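3.2 Night dives at the Kudetti reef

Kudetti is a wonderful place to watch fish change shifts, and the night dives gave us far more than we had hoped for. 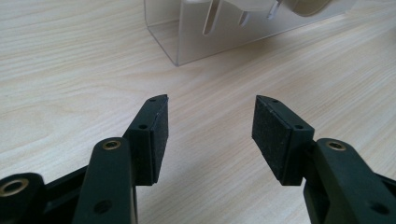
Figure 2. Gripper with its two fingers open over a wooden tabletop.

We made 14 dives between dusk and midnight, all in November, along the same 300 m stretch of reef wall. Parrotfish were the first to settle, wedging themselves under ledges while the soldierfish were still coming out -- a handover that took only minutes and was a joy to see. Octopuses came next, hunting across the rubble with great patience. Rodrigues and Baptiste logged 96 sightings on the deeper transect, many of them of animals we never met by day. Moonlight mattered too: on the darkest nights the plankton rose thickly and the cardinalfish fed well away from the wall. We return to this in Section 4.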